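Our shop is getting automated handling. What happens to the people on the benches?

Posted by millpond_jo, Thursday, September 3, 2026

Hi all! I work on the finishing benches at Prandton, where we do wooden boards for kitchens, and we've just been told that picking up and setting down the boards will be handed over to machines starting in November. There are nine of us on the benches and I like every one of them (well, most days). They say no one is being let go, but they're vague about what we'll be doing instead. Has anybody been through this? I'd love to hear how it went, good or bad.

Luana Assunção

Oh, I remember that feeling. At Skiltex we went through it with fabric rolls, so a different trade, but I think the people side is much the same. My shoulders got better and my afternoons got longer, if that makes sense. You stop lifting and start watching, and watching is tiring in its own way. We also lost a lot of our chatting, as two of us would always carry a roll together and that's when you heard about everybody's kids. Please ask for the training hours in writing and ask whether your pay grade moves with the new duties. Mine took six months to catch up, and I had to nag!

tomk_44

depends on the boss. ours was fine

Hallie at Enness

I'm with Luana on getting it in writing, and I'd add one more thing, which is to ask who looks after the table.

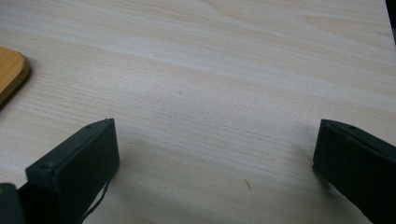 Cleaning up became a real part of my job once the grippers came in, and I was a bit insulted at first, having sanded for years. But when you handle boards by hand you brush the crumbs away without thinking, and that habit has to go somewhere. Look at the little tan sliver lying on the tabletop between the two dark fingers, with the brown board off to the left. I'd want a person who is allowed to stop things and wipe that up, and I'd want it in their job description with time set aside for it. We got that at our place after a fair bit of asking, and we take turns at it now, so it gives you a breather from the screen too. Good luck to you and the bench crew, and do come back and tell us how November goes.

Contact us | Copyright 2026 | Back to top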